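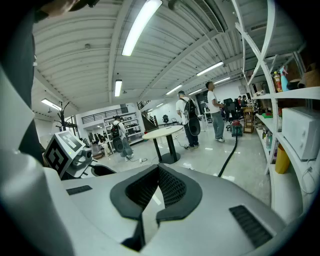 Does a confirmation email lower the number of people who join a newsletter list?
Usually it does, by however many never click the link, but the addresses that remain are ones that exist and are read.

Sat 4 April

Worked on the Mosness list all morning. Exported everything from the old sender before the login lapses. 2,766 rows in the file, one per address, with signup date, source field and last open. The source field is blank on most of the older rows and says "footer" on the rest, so there is no way to separate the people who came from the webinar page.

Ran the first filter: no open and no click since January of last year. It returned 723. Opens are a poor measure now that mail apps load the pixel by themselves, so I went by clicks for the second pass and left the opens column in as a check. The two lists disagree more than I expected at the edges. Anyone who is on one and absent from the other stays for now.

Wrote the re-permission email. Plain text, no header graphic, one link. Subject line: "Do you still want the Mosness letter?" The earlier draft said "We miss you" and Salamatu struck it out, with the note that a parts supplier does not miss people. Body is 38 words. The link goes to a page with a single button and no form, and the click sets a tag. No click after two sends and the row goes to suppression. Deleting would be cleaner to look at, but then a later import brings the same addresses back in.

Sending order:
First batch, most recent clickers only, small.
Second batch next day if bounces stay low.
Dormant group last, split in 5, one part per day.

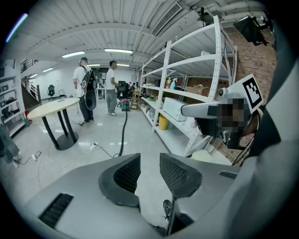 Gray housing with the two fingers up.

Afternoon, DNS. SPF record for Clikham still lists the old sender and a help desk tool that was dropped. Removed both. DKIM key for the new sender published and passing on the test message. DMARC is at p=none with reports going to a mailbox that Pádraig Horgan set up and has the only password to. Asked him for it. Leave the policy alone until there are two weeks of reports to read.

Nirkcombe wants the same job done but has two lists with overlap and no unsubscribe history on one of them. Told them the history comes first. Without it I would be mailing people who have already said no. They are going to look in the backups.

Wogan invoice sent. Their welcome sequence still has the second email going out an hour after the first; I changed the delay to two days and noted the date in the change log so the click rates can be compared.

To do: seed addresses at the main mailbox providers, check the plain-text footer has the postal address, ask Salamatu Bashir whether the button should say "Keep me on the list" or "Stay subscribed". I prefer the first.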